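Nivis Publishes Good Practice Code for Robots Handling Furniture in Shared Interiors

Nov 10, 2020

The Nivis Institute for Workplace Automation has published a code of good practice for robots that touch, move or work close to furniture in offices, lobbies, hotels and other shared interiors. The code has 29 clauses and is free to download from the Institute's publications page. It takes effect for Nivis member organizations at once and will be reviewed after 10 months.

The document replaces the interim guidance note issued in July, which covered only empty rooms and was withdrawn when the new text was approved. Members who adopted the interim note do not need to repeat their site assessments. They are asked to complete the short form in Annex B, which records the contact limits in use at each site.

The code was drafted by the Institute's working group on indoor contact tasks. The group includes equipment builders, building operators, an upholstery trade body and two insurers. A public comment period brought in 56 written responses. The largest share of these came from building operators, who asked for plainer wording on floor cables, sunlight and chairs that swivel. The clauses on those subjects were rewritten and now form Part 3 of the code.

Part 2 deals with the first touch. A robot is to approach upholstered furniture slowly, with the hand or gripper directed at a firm part of the piece such as an arm, a rim or the edge of the seat. Contact with a loose cushion does not count as a first touch under the code. The operator must set a force limit before the approach begins, and the limit is to be written in the work record along with the name of the fabric, where it is known. Hands and grippers are to be inspected for burrs, grit and lifted edges before each period of work with textiles.

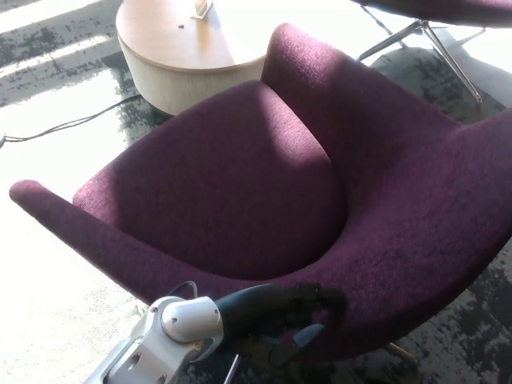
Does the code apply when a person is guiding the robot from a distance?
The same clauses apply to remote guidance and to automatic operation. An operator who guides a robot from another room must have a live view of the hand and the furniture, must be able to stop all motion with a single control, and must be in voice contact with someone at the site if the area is open to the public.

Several responses asked whether the force limits could be given as fixed values. The working group decided against a single table for all furniture. A side chair on four fixed legs and a lounge chair on a turning base respond very differently to the same push, and a value that is safe for one may tip or spin the other. The code asks the operator to carry out a trial push by hand, to note whether the piece slides, turns or tilts, and to choose the limit accordingly. Annex A gives a worksheet for this purpose. Completed worksheets are to be kept for as long as the robot works at the site.

The group also considered whether the code should name approved materials for robot fingers. It chose to leave the choice to the builder, subject to a rub test on a hidden area of the fabric. Looped and open weaves are given special attention, as they are more easily pulled than flat weaves. If a thread is caught, the hand is to be opened and held still. The operator must not withdraw the arm until the thread has been freed by a person.

Part 3 covers the room itself. Strong daylight can wash out part of a camera view and leave other parts in deep shadow, and the code treats this as a condition to be checked on the day of the work. Where blinds are available, their position is to be noted at the start and left unchanged during a run. Where they are not, the operator is to confirm that the edge of the furniture can be told apart from the floor in the robot's own view. Patterned floor coverings call for the same check.

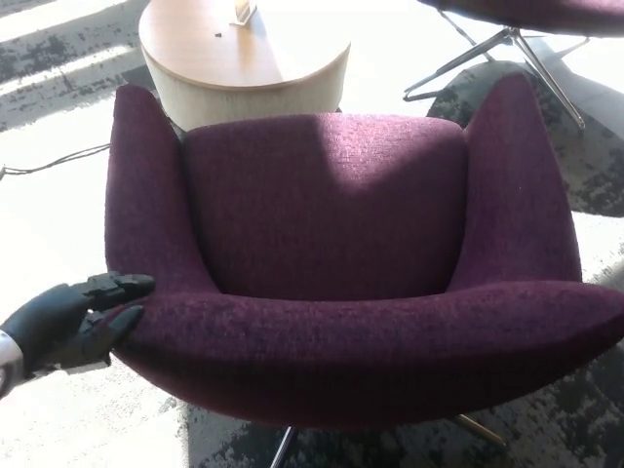 Cables are the subject of three separate clauses. Power cords that cross the working area are to be moved, covered or marked on the site plan before the robot is switched on. A cord that cannot be moved must be treated as an obstacle, and the base of the robot may not cross it unless the builder has approved the crossing in writing. Cables on the robot's own arm are to be secured so that they cannot catch on furniture at any point in the planned motion. Slack needed for wrist movement is allowed, provided it has been checked through the full range.

Small objects on nearby tables and shelves are also covered. The operator must either clear them or include the surface in the area the robot is to avoid. The code makes no exception for items of low value.

Four member organizations tried out the draft clauses before publication. Senach, which builds mobile robots for indoor use, applied Part 2 to its own test procedures and asked for a clearer definition of contact. The final text counts any touch by any part of the robot, including the back of the hand and the forearm. Brandão, a contract furniture maker, supplied advice on swivel bases and on the wear of woven fabrics. Uto, which manages office buildings, used the worksheets at 17 sites and reported that the first version took too long to fill in. The version now published fits on one page. The fourth organization asked to remain unnamed.

The code does not replace national safety law or the instructions supplied with a machine. Where the code and the builder's instructions differ, the stricter of the two is to be followed. It does not cover robots that carry furniture between floors, robots used in private homes, or cleaning machines with no arm. A separate text on lifts and doorways is being prepared and will be put out for comment when the working group has agreed on a draft.

Organizations that wish to state that they follow the code must keep four records for each site: the completed worksheet, the site plan, the inspection log for hands and grippers, and a list of people allowed to operate the robot. Records may be kept on paper or in electronic form. Nivis may ask to see them at any time during membership. An organization that cannot produce them will be asked to remove the statement from its materials until the records are complete.

Incidents are to be reported to the building operator on the same day and entered in the inspection log. For the purposes of the code, an incident includes damage to fabric, a piece of furniture tipping over, and any unplanned contact with a person, whether or not an injury results. Summaries of reported incidents, with site names removed, will be shared with members before the review.

Training sessions on the worksheets will be held online for members and for building operators outside the membership. There is no charge. Places may be booked through the Institute's events page, and a recording will be made available to those who register. Questions on the wording of the code should be sent in writing to the standards office, quoting the clause number.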